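Hello again everyone. Sky Page, number 11. Bit of a rush this week so here goes.

Last time Macario Ponce read us his poem about gliders and then asked the best question of the morning: what happens if a plane has a problem and can't get to its airport? Big question! So this page is about that. Emergency landings. What the pilot does, who's on the ground helping, and who works it all out afterwards.

## First things first: fly the plane

Something goes wrong. A warning light, maybe. Or an engine goes quiet. What does the pilot do first?

Flies the plane.

Sounds silly, but it's the very first rule. Keep the wings steady, keep the right speed. Pilots learn three words in order: **aviate, navigate, communicate**. Aviate is a fancy word for fly. Navigate means work out where to go. Communicate means tell somebody.

Talking comes last. The radio can wait a few seconds. The flying can't.

## A plane without an engine is a glider (sort of)

Lots of people think that if the engine stops the plane drops like a stone. No. The wings still work! Air is still moving over them, so they still hold the plane up, just not for ever. It comes down in a long slope, a bit like a sledge on a very gentle hill.

A small plane can usually glide more than a mile for every 900 metres it comes down. So being high up is good. High up means more time, and more places to choose from.

But the pilot has to keep the nose low enough. Pull up too hard and the air stops flowing smoothly over the wings, and they can't hold the plane up properly. That's called a **stall**. It isn't the same as a car stalling, nothing to do with the engine. To get out of it you lower the nose and let the air flow nicely again. Pilots practise this over and over, high up, with a teacher.

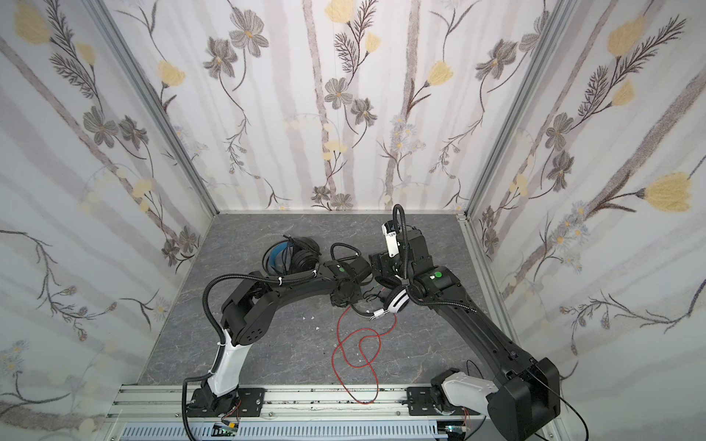 ## Mayday, mayday, mayday

Now the radio. If it's really serious the pilot says "Mayday" three times. It comes from French, *m'aidez*, which means "help me". Nothing to do with the first of May.

If it's worrying but not quite so bad, they say "Pan-pan" instead. Also three times. Also from French, *panne*, a breakdown.

Then they say

- who they are
- what's wrong
- where they are and how high
- what they're going to do
- how many people are on board

The air traffic controller answers, gives them help, and moves other planes out of the way. Everybody else on that radio channel tries to keep quiet.

## Picking a place

An airport is best. Obviously. If there isn't one close enough, a nice big field will do for a little plane. Flat, no trees, no wires, no cows.

Let's pretend. You are flying from Tapia to Zondton and your engine stops near Praltetthorpe. There's an airstrip at Sernon but it's too far. You can see two fields. One is short with a wall at the end. The other is long and grassy, 600 metres, and the wind is blowing towards you as you line up for it. Which one?

The long one! And landing into the wind helps too, becuase you touch down going slower over the ground.

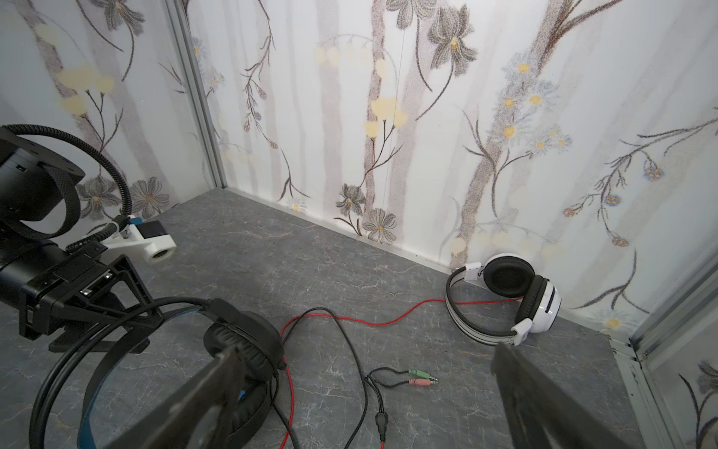
Then belts tight, doors unlatched in some small planes so they can't get jammed shut, and down you come. Bumpy probably. Once it's stopped everyone gets out and walks well away.

## Who finds out what happened?

Special people called **air accident investigators**. Not there to tell anyone off. They want to know why, so it doesn't happen again.

They look at the plane, the weather, the repair notes. They talk to the pilot and to anybody who saw it. Big airliners also carry "black boxes", which are really bright orange so they're easy to find. One records the voices in the cockpit. The other records things like speed and height.

It can take a year or more. Then they write a report and anyone can read it, even you, though some bits are very long and dull.

## Try this

Make two paper gliders. Put a paper clip on the nose of one. Throw them both gently from the same spot. Which goes smoother? Now bend the back edges up a lot and try again. See it rear up and then flop? Thats a stall.

Melquiades Cervantes has already got one to go right down the corridor, so have a go at beating him. Measure yours and bring the number next time. Helicopters next, if I get it typed up.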